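Hallow: a data card for the dispatch collection

Maintainer: Do-yoon Yang
Release: second, November
Language of texts: English, some translated by the agencies themselves

Summary

Hallow is a collection of war reports from a single conflict, the fighting along the river Asel and the siege of Prakbridge. It holds 200 dispatches, each split into sentences and marked up for place, source and type of event. It was put together for people who study how news of a siege is written and corrected while the siege is still going on. It can also be used to test tools that pull places and events out of running text.

The first release held only the reports from Prakbridge itself. This one adds the Jitaru road, where most of the people leaving the city were headed, and a second pass over all the event labels.

Contents

dispatches/ has one plain text file per report, UTF-8, with Unix line endings.
labels/ has one tab-separated file per report, with the same name as the text.
places.tsv lists every place name, its variant spellings and the spelling we chose.
corrections.tsv links a report to any later report that changes or withdraws a claim in it.
split.txt gives the suggested division into training and test parts. The test part is 51 dispatches.

Fields in the label files

sent_id: number of the sentence within the report, starting at 1.
place: the chosen spelling, or "none". A sentence naming two places gets two rows.
event: one of shelling, ground, movement, talks.
source: who the claim is put down to. Values are army, official, resident, agency and unclear.
status: open, repeated or withdrawn, as of the last report in the collection.

The four event labels are broad on purpose. The first release had a separate label for air attack, but the reports often don't say what fell on a street, and the labellers were guessing. Those rows are now under shelling. Anything to do with people leaving, being stopped or coming back is under movement, including the crossings that were agreed and then didn't open. A report of talks about a crossing is talks until somebody is said to have crossed.

How the labels were made

Every dispatch was labelled by 2 readers working apart. Where they differed, the row went to Do-yoon Yang, who picked one value and left a note in the last column. Notes are short and some are blunt. They have been left as written.

The source column gave the most trouble. "Local authorities" in Prakbridge meant the elected council up to the Sunday when the town hall was taken, and after that it could mean either side. We use official before that day and unclear after it, unless the report names the office.

Times of day are kept as printed. Some agencies used local time and some did not say. No attempt has been made to bring them into line, so a report stamped 06:00 may well describe something later than one stamped 07:30. Don't sort on this field alone.

Known problems

Place names along the Asel are badly mixed. The river, the bridge district and the old fort were all called Asel by one writer or another. Where the sentence doesn't settle it, places.tsv gives "Asel (unclear)".

Casualty numbers appear in the texts but are not labelled. They were revised too often, and a total taken from these files would count the same people several times.

Reports from the Jitaru road are thin for the first days, when the phone network was down. Silence in the files should not be read as quiet on the road.

The corrections file covers corrections the agencies made in print. A claim that was simply dropped from later reports stays open.

Two dispatches repeat almost word for word under different bylines. Both are kept — removing either would break the links in corrections.tsv.

Changes since the first release

Jitaru road reports added.
Air attack label folded into shelling.
"Repeated" added to the status field.
Trailing spaces removed from all label files.
Bridge district spellings checked again against the printed maps.

Use

The labels may be reused with credit to Hallow. The texts stay with the agencies that issued them and are included for research only. Please don't use the place column to locate named residents. Where a resident was named in the original, the name has been replaced by a single capital letter.

Rendered views, boxes and shelving 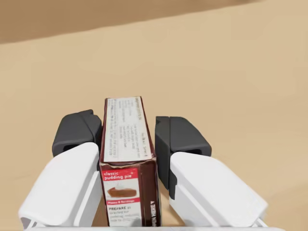
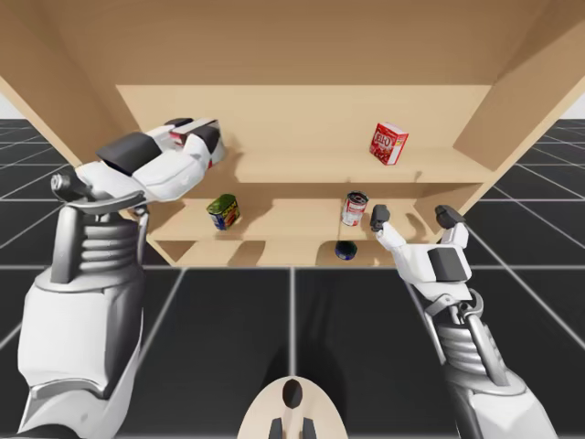
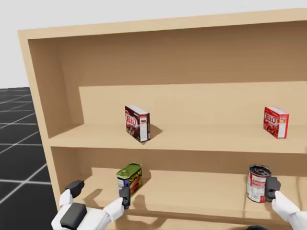

Can the status field be used to tell which claims were true?

It only records what later reports did with a claim. A claim marked repeated was printed again by at least one other report, and it may still be wrong. A claim marked withdrawn was taken back in print by the agency that made it. For anything firmer you would need records from outside the collection.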